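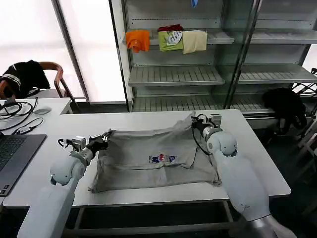 El proyecto Sima cierra este trimestre con los dos brazos montados y calibrados en el taller compartido de Zostden. Desde julio de 2019 trabajamos ya con ropa de verdad y hemos dejado los paños de prueba. La secuencia de doblado empieza con una pinza en cada esquina superior de la prenda; con la camiseta gris de algodón el brazo derecho levanta un poco su esquina y se forma un pliegue en diagonal, mientras el bajo queda arrugado junto al borde de la mesa. Ese arrugado es el problema principal que tenemos abierto.

Ruxandra Sârbu ha reescrito el control de las pinzas para que los dos brazos tiren a la vez. Antes el izquierdo llegaba tarde y la tela giraba. Güven Kocabaş se ocupa de la detección de esquinas, que funciona bien con colores lisos y falla con prendas estampadas cuando el dibujo queda cerca del cuello.

Hemos hecho 300 intentos de doblado, repartidos entre 20 prendas. Los resultados completos van en el anexo — falta por añadir la última tanda, que Aurel Pană está revisando.

Gastos: de la partida de Flalline se han pagado tres juegos de almohadillas para las pinzas y el cableado nuevo. El alquiler del taller está al corriente. No pedimos ampliación de presupuesto.

Pendiente para noviembre:
Alisar el bajo antes del segundo pliegue.
Fijar los cables a los brazos con guías.
Probar con manga larga.

Sebastian Voicu enviará las facturas por separado.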